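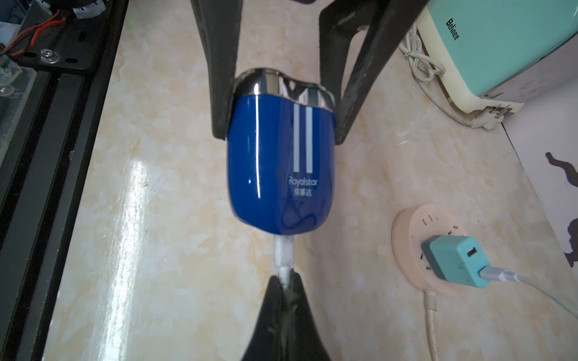 Royalstar shaver between the black fingers, with its short white cable below.

I've been swapping fingers on our two arms at Clindinwood since February, and people keep asking how I compare them. So okay, this is my routine! You'll want both wrist cameras running and a handful of small stuff – shiny things and floppy cables are the best troublemakers.

First, open both grippers all the way and zero them. Set the closing force to 37 on the Awan controller (the Mestov one uses a different scale, so check the chart). Now put something glossy between the fingers, close slowly and watch the wrist view for twisting.

Next, cables.
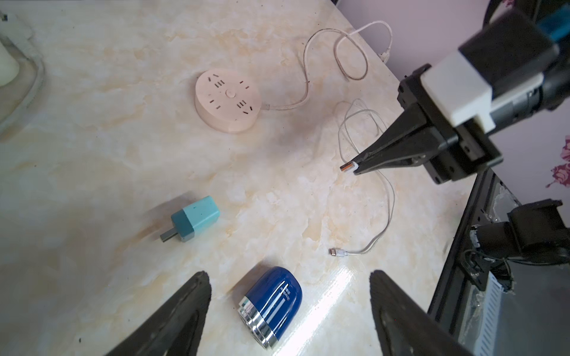 Go for the plug end first, and come in with the fingertips nearly shut, or you'll shove the whole coil across the table. Keep the other arm open and low so it's ready to take over. I do 11 tries per finger set and write down every slip – yes, even the tiny ones.

Hina Satti likes to wipe the fingers between tries. I only do it between sets, but pick one way and stick with it or your numbers won't match up. Save the log before you change fingers!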